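Eye Contact on Calls: You're Probably Staring at the Wrong Thing

March 14, 2019

Quick test. Last video call you were on — where were your eyes? On your own face, most likely. Top right corner, checking the hair.

Everyone does it. Other people notice too, more than you'd think. On a laptop the lens sits above the screen, so a glance at your own little box reads as a glance away. Do it all through a job interview and you come off as bored. Or shifty.

I spent a month sitting in on calls at Vosetwood, a training firm that coaches managers on how they come across. 34 calls, most of them painfully long. I kept a notebook. Half of it is doodles, the rest is eyes.

First thing. The good listeners weren't staring at the lens. They looked at it when they had something to say, then dropped back to the faces when it was someone else's turn. Feels backward the first few times. Stick with it.

Second. Nods. In a room a nod can be tiny. On a call it has to be slower and a bit bigger or it just looks like a glitch. One manager nodded so fast I thought her connection had gone.

Third, hands. People sit on them, or hold the mug, or type. Typing is the worst, everybody can see your shoulders moving. Put both hands where they can be seen at least some of the time. Chest height, open, let them move when you make a point and then let them rest. Pens are fine as long as your not clicking. 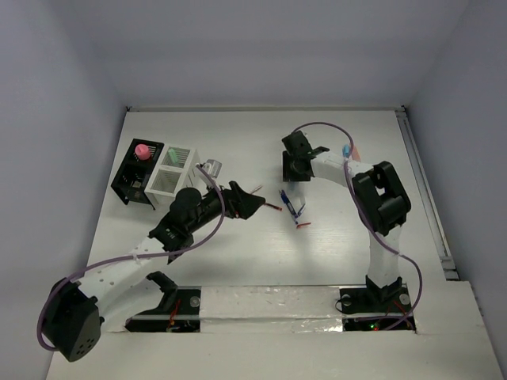
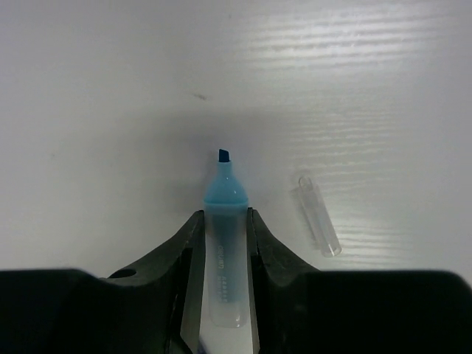
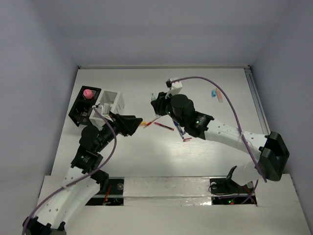
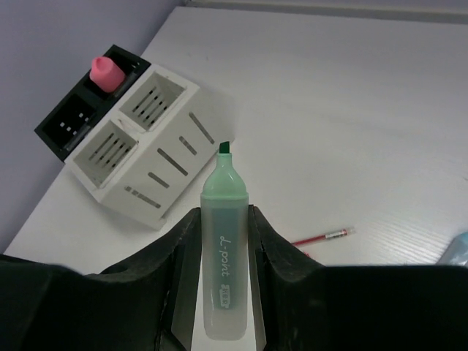 Silence is the other one. Face to face, a pause of two seconds is nothing. On a call it feels like a power cut, so people rush in and talk over each other, then do the whole "no, you go" dance. Vosetwood has its managers lift a hand slightly before they speak. Looks silly on paper. Worked on the calls I saw, mostly.

And sit back. Faces that fill the whole screen feel like someone standing to close in an elevator. Head and shoulders, a little space on top, done.

I'm back in with them in April for the group calls, 9 people a time. More notes then.

400 shares | 3 comments

Ambrose
Hid my own picture after reading this. Much calmer already.

zodedance
The nod thing!! My boss looks like a bobblehead and now I can't unsee it.

Setano
Disagree on pens. Any pen is a distraction, put it down.

Contact us | Copyright 2019 | Back to top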